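Week 3 notes, collecting demonstrations. Instructor: Nnamdi Akande. Lab section: Kasun Patwary.

Reading for this week is the Sunitz handout, sections 1 and 2. Skip the part on reward design, we come back to it later in the term.

## What counts as an example

One example (an "episode") is one full attempt at a task by a person, recorded from start to finish. For each time step we store:

- the picture from every camera
- the pose of each gripper
- how far each gripper is open

The model is trained to predict the next poses and openings from the pictures. It never sees the written task description unless we give it one, so the name of the task has to be saved with the episode.

## Two-handed cloth tasks

With hand-held grippers, the operator's own arms do the moving. Cloth is a good first task for this method. It folds differently each time, and a scripted motion that worked on one shirt will miss on the next. The usual start is a dark cloth in a basket on the left and clear table on the right. One gripper goes into the basket while the other waits over the table.
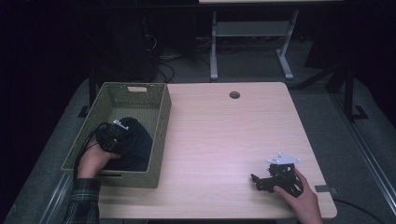
## Before you record

1. Set the start position. Cloth in the basket, crumpled, never folded.
2. Check that both cables can move freely. A cable that pulls on the wrist changes how you move.
3. Open and close each gripper fully once. The software uses this to set its zero.
4. Say the task name out loud and press record.

Vary the start between episodes. Turn the basket a little or bunch the cloth at the other end. If every episode begins the same way, the model learns the layout and fails when the basket moves.

## What the gripper camera records

The camera on the gripper sees the two fingers and whatever lies past them. In the approach to a grasp, the fingers should be open wide with table showing in the gap, and both tips should stay in view. If a sleeve or cable covers a tip, stop and fix it. Plain tabletop gives the tracker little to work with – wood grain helps some – so keep your movements slow when there is nothing else in view.

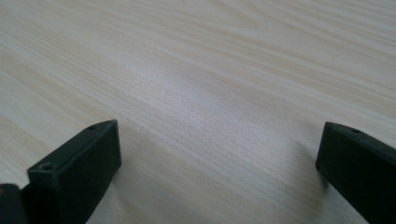 **Do we throw away episodes where the operator drops the cloth?**

Keep them if the operator picks it up again and finishes the task. Those episodes teach recovery. Discard an episode only if the task was abandoned or a data stream is missing.

## Size of the set

The Astport set used in the homework has 1,985 episodes. Of these, 96 are held out for testing. Do not train on them, and do not look through them to choose your settings.

## For lab

Work in pairs. Each pair turns in its episodes and a one-page log listing what was varied and which episodes were dropped. Send questions on file format to Nimal Sikder.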